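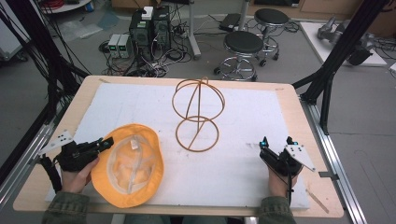
6 min read

Lining up two gripper tracks in Benura before you cut episodes

If you have come over from the calibration page, welcome, and pour yourself something, as this is the part of the job where a little patience early on saves you a whole afternoon later. We'll be taking one raw two-handed recording and turning it into a clean episode with a pose track for each gripper, an opening value for each gripper, and camera images that agree with both. I'm using the hat task all the way through: bucket hat upside down on the foam board, wire stand in the middle, one handheld gripper on each side. You can follow along with any two-handed task you like, and the menus will look the same.

I'm assuming you have a working Benura install, a head camera that has already been calibrated, and a plate file for each gripper. If you've never made a plate file, go and do that first. I tried skipping it once with a file copied from the other hand and got a left gripper that appeared to be living inside the table.

Step 1. Load the recording and look at it

Open the session with File, then Load Raw. My recording is 2946 frames long, and I'd ask you to drag through the whole thing once before touching any settings, even if you're in a hurry. You're looking for the boring problems: a long wait at the start, a hand that wanders out of view, a sleeve sliding over one of the marker plates. Jot the frame numbers down on paper or in the Notes panel. You'll want them in Step 4.

Set the table plane while you're in here. Click Plane, choose four points on the board that are well spread out, and press Fit. The white board is nice for this because the dark grippers stand out against it, but it is also very plain, so pick your points near its corners where there is a proper edge to grab onto.

Step 2. Tell the tracker which plate is which

The plates on the two grippers are both white triangles with small black dots, and at a glance they look like twins. Benura tells them apart from the dot layout in the plate file, so everything hangs on giving the right file to the right hand. Under Tracks, add one called left and one called right, attach a plate file to each, and run Detect on a short stretch (the first few seconds will do).

Now switch on the axes overlay. Each gripper should show a little set of colored arrows, and the arrow for the closing direction should run across the jaws. In my opening frames the left gripper is beside the rim of the hat with its jaws pointing right, and the right one has its fingers pointing up and forward toward the middle of the board, so the two sets of arrows ought to be clearly different. If they're suspiciously alike, you have probably loaded the same file twice. Go back and fix it now, please, and don't try to patch it afterward with a rotation offset.

Step 3. Find the time offset

The images and the gripper openings are stamped by different clocks. They will disagree. On my setup the openings arrive 47 milliseconds behind the images, and that is plenty to spoil a grasp on something floppy like a brim, where the fingers close while the hand is still moving.

Here's how I find the number:

1. Pick a stretch where one gripper opens and closes several times in plain view. I like to record a few deliberate squeezes at the start of every session for exactly this purpose.
2. Choose Sync, then From Fingers. Benura measures the gap between the fingertips in the images and draws it over the logged opening.
3. Slide the logged curve until the sharp corners line up. Ignore the flat parts, which will match at nearly any setting and make you feel better than you should.
4. Do it again for the other hand. The two offsets should be close. If they aren't, suspect a dropped block of samples and look at the log timestamps.

There is an Auto button, and it's good on rigid objects. With cloth I find it gets drawn toward the hat edge passing behind the fingers, so I use it for a first guess and finish by hand.

Step 4. Deal with the gaps

Any time a plate turns too far from the camera, the track drops out. Open the Gaps list and sort it by length. The default setting fills anything up to 6 frames with a smooth curve, and I leave it there. Longer gaps need a decision from you. If the hand was traveling through open space, a longer fill is usually harmless. If it was holding the hat or coming down over the stand, mark the stretch as invalid and let the episode go. I know it hurts to throw away a nice demonstration – I have sulked over a few – but a made-up path near contact will teach the policy something that never took place.

Watch for jumps as well as gaps. The stand is all thin rods and loops, and when one of them passes in front of a dot the detector can settle on the wrong corner for a frame or two. It shows up as a spike in the rotation plot. Raise the Reprojection setting one notch at a time until the spikes are flagged, then stop, or you'll start losing good frames.

Step 5. Cut the episode

With both tracks clean, set the In point a little before the first purposeful movement and the Out point a little after both grippers have come to rest. My cut comes to 1079 frames. Leave some stillness at the end, as the policy needs to learn what finished looks like, and cutting too tight gives you an arm that hovers and fidgets.

Add a short task label and keep the wording identical across the set. We use "put hat on stand" everywhere, and the Frimpong loader treats a stray capital letter as a different task (please don't ask how long that took me to find).

Step 6. Export and replay

Choose Export, Relative Poses, and tick Both Hands. Relative poses are stored against the first valid frame of each gripper, so the table can shift between sessions without upsetting anything. The distance between the two hands goes out as its own column. Keep it, you'll need it for anything where both hands hold the same object.

Then open the exported file in the replay viewer and play it at half speed with the images alongside. If a drawn gripper lags behind the real one, return to Step 3. If it floats above the board or sinks into it, your plane from Step 1 needs another go.

Next page: batch settings for the Besden converter

Guides > Benura > Two-handed recordings > Aligning tracks

Search the guides
Type a keyword and press Enter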